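# The Night Shift Has a Waiting List

The Clatevis home care agency keeps its staffing schedule on a wall, in dry-erase marker, because the software it paid for kept assigning people to clients who had died. Jae-in Seo runs the wall. She has 113 aides and, on the Wednesday I visited, 49 open shifts, which she considered a decent morning.

"Decent means I've only begged twice," she said, and picked up the phone to beg a third time.

Home care is the part of the health care job market that gets described in speeches as booming. Boom is a funny word for it. The demand is booming. The pay is doing something quieter, off in a corner. Clatevis has 271 clients across the valley, most of them over 80, and turns new ones away every week. Across the river, its competitor Dovar has the same problem with nicer carpets.

Sibusiso Makhubela has worked for both. He left Dovar for an extra dollar an hour, left Clatevis for a warehouse, and came back after one winter of scanning boxes. "The boxes never asked about my mother," he told me. He now works four mornings a week with a retired machinist who asks about her constantly, and two evenings with a man who hasn't spoken to him since March over a disagreement about soup.
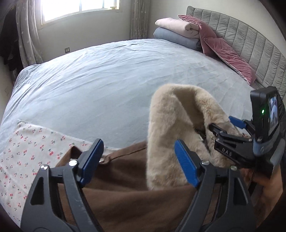
Job descriptions for aides tend to run two pages and mention "activities of daily living" as if daily living were a line of gym equipment. In practice a lot of it is laundry and getting dressed. Makhubela can spend a good part of a visit at a bed covered with clothing, negotiating. One client wants the heavy thing, in June. Another wants the one with buttons, and wants to do the buttons himself. A small button like the one on that brown garment can take a man with bad hands several minutes, and the care plan allows ten for the whole outfit. Makhubela lets him take the several minutes. The care plan, he notes, has never met the man.

None of this shows up well in a hiring forecast. Yoon-hee Ko, who trains new aides at a community college in Wemitz, starts each course with a full room and watches it thin out when the clinical hours begin. Some students discover they don't like other people's bathrooms. More of them discover the hospital will pay better for a job with a chair. She doesn't blame them. She did the same thing at 24, and came back to teaching after the hospital took away the chair.

Her last class graduated 313 hours of combined field practice short of what the state wanted, thanks to a paperwork change announced after the term had started. The students made it up on weekends, unpaid. Two quit. Ko wrote the state a letter, and the state sent her a survey on how satisfied she was with its correspondence.

Dionysis Makris, who owns Clatevis, says he would raise wages tomorrow if the reimbursement rate moved. He has been saying it long enough that Seo can do the speech with gestures. She did it for me while he stood there – he corrected one of the gestures.

By four in the afternoon she had the wall down to 12 open shifts. Then Makhubela called. His Thursday man wanted to know if he could come an hour earlier, and whether he was still angry about the soup.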